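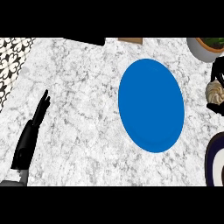
Home Recording Club: Minutes of the October Meeting

Held 30th October in the upstairs room at Salgado Hall

Present: Hòa Hoàng (chair), Etornam Appiah, Lụa Ông, Tín Hứa, plus three new members who came straight from the open evening (welcome!)
Apologies: Nhàn Âu
Minutes: Lụa Ông

1. Last month's minutes
Agreed with one correction. The headphone amp on loan to Tín is the four-channel one, and the eight-channel one is still in the cupboard. Tín would like it known that he is very happy with the four-channel one.

2. The new audio interface
Etornam brought in the Oronari interface we voted for in the summer and we got to hear it at last! It has four mic inputs, two headphone outputs and a proper power switch on the front. He recorded Hòa reading the fire notice, first through our old box and then through the Oronari, same mic and same chair. Everyone could hear less hiss on the second take, even the people at the back by the radiator.

Total paid was $598 with the case. Hòa has the receipt.

There was a good long talk about buffer settings. On the club laptop Etornam gets clicks at the smallest setting once there are more than a few tracks open, so he suggests going up a step for mixing and back down when someone is singing and wants to hear themselves. One of the new members asked what a buffer was, and Tín drew it on the whiteboard as a line of people passing buckets. It was a great drawing and we have left it up.

Action: Etornam to write the settings on a card and tape it inside the lid.

3. Cables
Tín tested every cable in the blue crate. 5 were bad, all of them at the plug end, and he thinks he can fix most with a soldering iron and an evening. The two long XLR cables from Grarlow are still perfect after all those church recordings, and he would gladly buy the same again.

Agreed to spend up to $200 on spare plugs, Velcro ties and a longer USB cable, so the laptop doesn't have to sit on the drum stool.

Action: Tín to order. Lụa to help with soldering, having never done it and being very keen to learn.

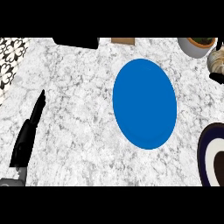

4. Recording day at Catano
The room at Catano is ours for the second Saturday slot, from ten until four. Two bands and a solo harp player have signed up. A harp! Nhàn sent a note saying she has recorded one before and would start with a pair of small condenser mics a few feet back, then move them in if the room sounds too boomy. She will bring her own stands.

Load-in is by the side door. Please don't park across the bakery's gate.

Action: Hòa to send out a running order. Nhàn to lead on the harp session.

5. Backups
The club drive is nearly full. Etornam found 500 files named "take" or "take new" with nothing else to go on. He played us a few and there is some lovely stuff in there, including the rainy-day piano piece we all thought was lost. From now on, files start with the performer's name and the song title.

Action: everyone to go through their own folder before the next meeting.

6. Any other business
Lụa asked if we could try a listening night, where each person brings one track they love the sound of and we play it on the good speakers. Big yes from the whole room. Hòa will ask about a later finish on the key.

One pair of closed-back headphones was left behind at the open evening. They are on the shelf by the door.

Next meeting: same room, same time. Tín is bringing the ribbon mic.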